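Gerna Training Suture, Grey, Box of 100

Last updated: June
Filed under: Suture & Needles > Practice and Lab Use > Thread

Gerna is a thin grey thread for suturing practice. It comes on a curved needle or as plain thread, and it is sold for training and bench work only. It is not sterile and must not be used on patients.

Each length is packed in its own flat paper sleeve, folded so that it pulls out in one go. There are 100 sleeves to a box. The sleeve is printed with the thread size and whether there is a needle inside. The box opens along the long side and can be hung on a rail or stood in a drawer.

Thread

The thread is braided and lightly coated. It holds a bend for a few seconds after it comes off the fold, then relaxes. Stretch it gently between two fingers before you start if you want it straight. Grey was chosen because it shows up against red tissue without throwing glare back at a scope light. Very pale thread can look thicker than it is under a strong light, and black gets lost in the shadows between two edges.

Lengths are 15 cm and 30 cm. The short one suits single knots and interrupted stitches, where a long tail only gets in the way. For a running stitch take the 30 cm. Other lengths can be cut to order – the minimum is 300 pieces.

Needle

Half circle, taper point, dark finish. Hold it a little behind the middle of the curve. Closing the jaws on the very tip or on the place where the thread joins will damage it, and a bent needle should go in the sharps container. It should not be straightened and used again.

Working with narrow jaws

Most of our customers tie with instruments, by hand or from a console. The coating lets the thread slide, so the first throw can slip if the tails are left slack. Two wraps on the first throw will usually hold it. Grip the thread flat between the jaws and avoid dragging it over a metal edge, which lifts the braid. Thread that has gone fuzzy should be cut off and replaced.

Leave the short tail where you can see it. New users tend to pull it nearly through and then spend a minute hunting for it.

Storage

Keep the box closed and dry. Sleeves that have been wet should be thrown out, as the paper sticks to the braid. Opened sleeves keep fine for a day of practice.

Also in this range

Milura thread, same sizes, single strand, stiffer. Fidetti needle holders, straight and curved. Bagheri counting pads for used needles.

Comments (3)

Firouzeh Hassanpour
We went through some 108 sleeves last term and had two with the needle stuck in the fold. Otherwise good thread. Is the 15 cm enough for a running stitch of five or six bites?

Rungnapa Thammasiri
I find 15 runs out around bite four, and then there's nothing left to tie with.

Gerna product desk
Rungnapa is right, please take the 30 cm for that. Lay the loop to one side before you pick up the tail and keep the long end under light tension.

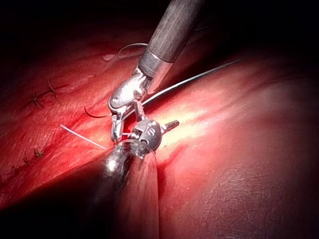

For the two stuck needles, send us the lot number from the end of the box and we will replace the sleeves. The fold was changed on the newer lots to leave more room around the curve.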